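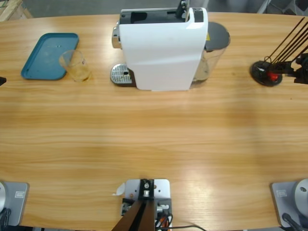

Govetti will supply capsule coffee machines and serving sets to 57 shared break rooms operated by Restrepo in the Plollside district, the two firms announced on 1/17/24. The agreement covers 700 machines for sale and rental, along with trays, cups and replacement parts. The model chosen is a white capsule machine with a transparent water tank at the rear, so that staff can check the level without lifting the lid. A silver drip grate sits at the front corner, and each machine will be delivered with a serving tray in teal blue, the color Restrepo uses for all of its break room ware.

Restrepo tested the model in 20 rooms beginning in October. Users asked for clearer instructions on filling and cleaning the tank, and a printed card will now be included with every delivery.
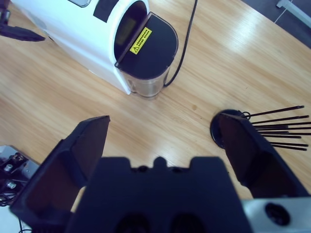
The Govetti capsule machine, with the black lid open and the warning label on its upper face.

Deliveries will begin with the largest rooms. Capsules will be ordered through Restel, the online supply service already used by Restrepo tenants, under item number 3032. Tenants who wish to keep their present machines may do so until their current rental period ends.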